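Posted by Halyna Hladun, September 7, 2018

About us

Punton is a small company with a fairly narrow obsession: we gather the examples that robots learn from. Halyna Hladun and Nazar Tkachuk started it at a kitchen counter in Bernness, and we still get a bit giddy when a fresh batch comes together (ask Nazar about a good grasp and clear your afternoon!).

Most of our work happens in simulation. One of us steers a simulated arm through a task from start to finish, and the software records every joint angle, every gripper command and what the virtual cameras can see. Do that over and over, shuffle the objects, change the room, and a learning system has something to copy. A full set for one task is 600 runs. We name each room we build, and the dining room, with its lattice-backed chairs and long wooden table, is called Cavska. It's everyone's favourite to work in.

We love odd objects. Plain boxes and dishes are useful, and we have plenty, but a model that has only ever met tidy shapes gets a rude shock later on. So our tables fill up with whatever we can find in the object library, like the skinny little mummy-like figure lying in front of the tan box, a short reach from the gripper.

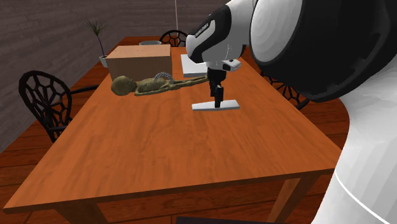 How we work

Every run is done by a person, start to finish. We watch it back before it goes in the set, and two of us have to agree that it's a keeper. Fumbles are kept too, in their own folder with their own labels, and some of our partners like those best of all!

Our longest-running project is Vakulenko, a collection of tabletop tasks we began in June. It has three rooms so far and we're already arguing about the colour of the walls in the next one.

Come and say hello

We're always glad to hear from students, teachers and tinkerers. If you've got a task you think a robot arm should learn, send it along and we'll have a go.

14 shares | 3 comments

We use cookies to remember your settings. Accept | Learn more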